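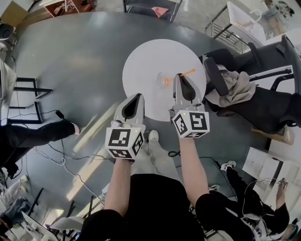
Hand-held grippers over a wine glass lying on its side.

Clearing the table is still our job
By Hae-won Tak
2/2/20

Every few months somebody asks me when they can buy a machine that clears up after dinner. I have been giving the same answer for 4 years, and I am going to give it again. You can't yet, and I would not hold a spot in the kitchen for one.

Take a wine glass that has tipped over. A child of six can deal with it. You put your fingers around the stem or the bowl, squeeze a little, turn your wrist and stand it up. If there is a straw in it, you take the straw out first or you work around it. You do all this while talking about something else.

For a machine, that glass is close to the worst thing on the table. It is clear, so a camera sees the tabletop through it. It rolls. The right amount of squeeze sits very near the amount that breaks it. I would sooner ask a robot to move 20 boxes of tile.

Boxes are where the money has gone, and fairly so. My brother-in-law works at the Bratside warehouse, where a line of arms shifts 3,000 cartons on a normal shift. The cartons come in 4 sizes. They arrive the right way up. When one comes in crushed, the line stops and a person walks over.

People see that line and think the kitchen must be next. Groruvura, a small firm that wants to sell a table-clearing arm to cafes, let me watch a trial last June. It did well with plastic cups. With stemmed glasses it was slow, and the staff kept a broom handy. Sivaprasad Joseph, who ran the trial, did not dress it up. "We have 457 tries on glass," he told me. "I would want a lot more before I stood next to it in socks."

What does seem to me worth the effort is having people do the chore themselves with grippers in their hands, so that a machine has something to learn from. The person gives up their fingers and has to manage with two tapered ones, the way the machine will. It is dull work and there is a great deal of it to do. I still trust it more than another stage demo with one mug and one shelf.

A cafe owner in Bendley asked me whether to wait for the arm or hire for the summer. I told her to hire. She can look at the arm again next year – and she should bring her own glasses to the test.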